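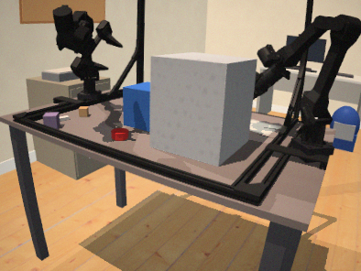

Sun 25 September

Came in on a weekend to get the planner branch of Tollik off my conscience before Rimantas merges his stuff on top of it. Coffee machine is still dead, so this entry is fueled by tea.

Main headache: the right arm refusing perfectly good grasps whenever there's something tall in the workspace. I'd been blaming the collision checker all week (sorry, Carys!) but it's the seeding. We hand IK the same home pose every time, so it keeps finding the elbow-low solution, then the path planner runs into the big gray box and gives up. I swapped in five seeds instead of one, spread over the elbow and wrist joints, and keep whichever solution has the most clearance. Crude, but wow.

Ran the overnight batch again with the new seeds, same random layouts as before. 536 scenes, 111 planning failures with the old code, 19 with the new one. Planning time went up, I didn't log by how much (dumb, add a timer). Most of the 19 look like targets tucked in tight behind the gray box, and I'm not sure there's a legal grasp for those at all. Should have the other arm take them. The task splitter still picks an arm by plain distance to the base and doesn't look at what's in the way.

Perception side: Seren's segmenter keeps merging the gray box and the blue one when they overlap in view. Different colors, so you'd think it would be easy, but it leans on depth edges much more than color. She wants to try a color term in the merge cost. The little cubes come through fine. The red ring gets a grasp proposed dead center, in the hole, every single time. I hardcoded a rim offset for now, marked FIXME, please don't ship that to Lollance.

Also the rails are in the collision model twice, once from the table file and once from the frame file. Deleted the second set. Wyn, if your config breaks on Monday that was me.

Still to do:
timer around the plan call
occlusion cost in the task splitter
ask Sioned if the October demo uses one arm or both
rerun the 19 with left arm forced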